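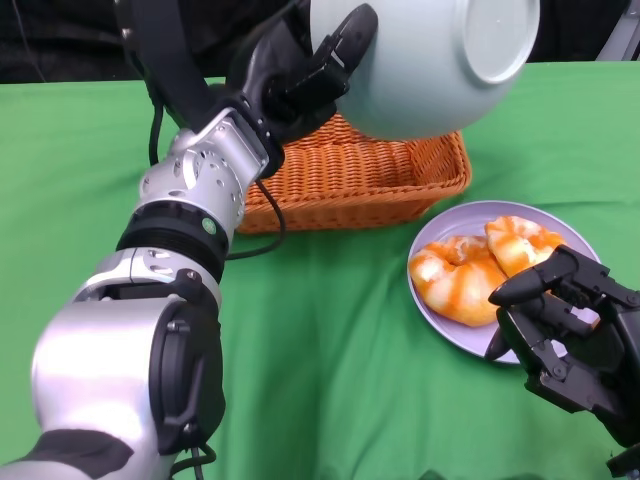
The Drovano Everyday Tablecloth

I've been selling table linens out of my shop in Flakham long enough to have strong feelings about tablecloths, and the Drovano is the one I keep taking home. I own two. One lives on the kitchen table from breakfast on, and the other sits folded in the hall closet waiting for company (or for somebody to knock over the gravy, whichever happens first).

It's a heavy cotton, woven tight, with a mitered hem that still lies flat on mine after a whole summer of washing. The standard size is 56 inches wide and comes in three lengths. If you like a long drop, go up one. I always do, and my family says it looks like we're hiding something under there! 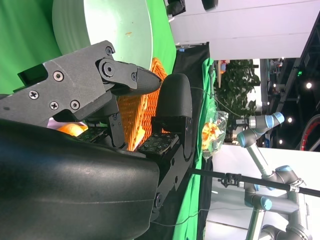
Do I need to iron it?
Only if creases bother you. I pull mine out of the dryer while it's still a bit damp, smooth it over the table with my hands and let it finish there. For holidays I'll get the iron out, medium heat, wrong side up.

Wash it warm with like colors the first couple of times, since the darker shades can give off a little dye. Skip the fabric softener. It leaves a coating, and then spills soak in slower but stains hang on longer, and I'd much rather have it the other way around. For candle wax, put the cloth in the freezer for an hour and pick the wax off with a fingernail.

Colors right now are oat, brick, navy and a leafy green that I was nervous about ordering and now can't keep on the shelf.

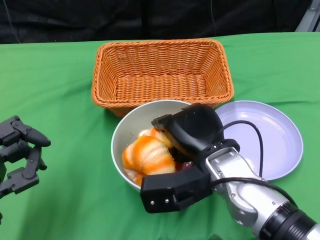 Oat is the safe pick if your dishes are already busy, and brick hides tomato sauce better than anything I've ever put on a table. Navy shows lint. I still love it, but if you have a white cat you should know that going in.

Matching napkins come from the same mill under the Hornano name, 18 inches square, sold in sets of four. They're a touch lighter than the cloth and the green runs slightly yellower, so if you need a dead-on match, ask me for a swatch first. The Au edition with the gold-thread border is back in November and I'm not taking holds on it this year.

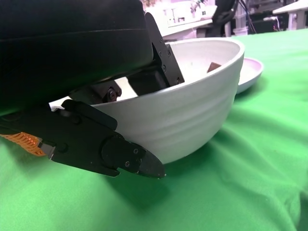

White bowl and a small dish on green cloth.

Item number 209. Ships folded, in paper. Returns are fine as long as it hasn't been washed, and the shop phone is on until 6 p.m. if you want to talk sizes.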